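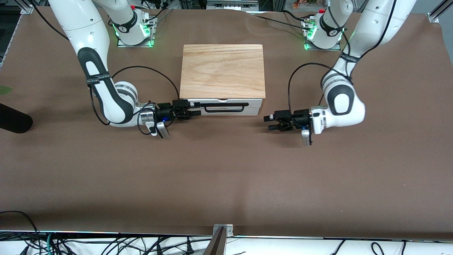
May, by Danai Mavromatis

My rules for keeping a robot arm in a home workshop

I've had arms in my garage shop long enough to have a list taped to the inside of the door, and since three people have now asked me for a copy, I'm typing it up. Take what you like! It's shop habit and nothing official. If you run arms at work, you have real standards to follow and somebody whose job it is to know them, so go bother that person.

Cover the table first. I use brown paper off the roll, pulled tight and taken right out to the front. You can pencil on it (where the box goes, how far the elbow swings, whatever) and when it gets ratty you pull a new sheet. Plain smooth paper, please. I tried a quilted moving blanket once and spent an evening picking fuzz out of a finger joint.

Bolt the base to metal. A plate, bolted through, checked with a wrench before the first job of the day. Clamps are fine for the work. I don't trust them for the arm, and I say that as a person who owns 40 clamps.

Light on means hands off. If the ring at the foot of the arm is glowing, I treat the thing as live, even if it's been sitting still since breakfast. Read your own manual for what each color means – mine and my neighbor's don't agree, and we both thought green was obvious.

Leave a loop in the cable. The line down to the gripper wants a big lazy arc, enough that the wrist can turn all the way over without pulling. Then run the whole reach by hand, slowly, and watch what the loop brushes against. Cables that go to the floor are another matter. Mine pile up under the front edge of the table and I sort them out every spring, which is to say I have done it once.

Start with a drawer. Everybody wants to start with something fancy like pouring coffee. A small wooden box with one drawer and a long bar handle will teach you more, and you can't spill it. Line the fingers up at the handle and stop just short. Look at it from the side, look at it from above, and only then let them close. I do my first pull at the slowest speed there is.

Two arms, one job. While one is working at the handle, I park the other out in open space with nothing near its fingers. Moving both at once can wait until each has done its half cleanly on its own. My friend Dalal skipped this and now has a Bravari box with a very interesting dent.

Nothing loose inside the reach. Mugs, tape, your phone. I pencil the reach on the paper and anything inside the line had better be part of the job.

Stop button where your other hand is. I'm right-handed and always have something in my right hand, so it lives on the left.

Write it down. I keep a cheap notebook, one line per run. I'm up to 2,272 lines and most of them say "fine," but the ones that don't have saved me a lot of guessing. Sorensen sells a nice one with a hard cover if you're fancy.

Comments

Dalal Nassar
The dent is SMALL. Otherwise agree with all of it, especially the parking thing, obviously.

plullitz_shop
What do you hold the paper down with? Tape leaves gunk on my bench.

Danai Mavromatis
Painter's tape, underneath, so the sticky side never meets the bench top for more than an inch or so. Change it when you change the paper.

Jerkstead
I'd add eye protection. Had a gripper snap a plastic handle and a piece went clear across the room.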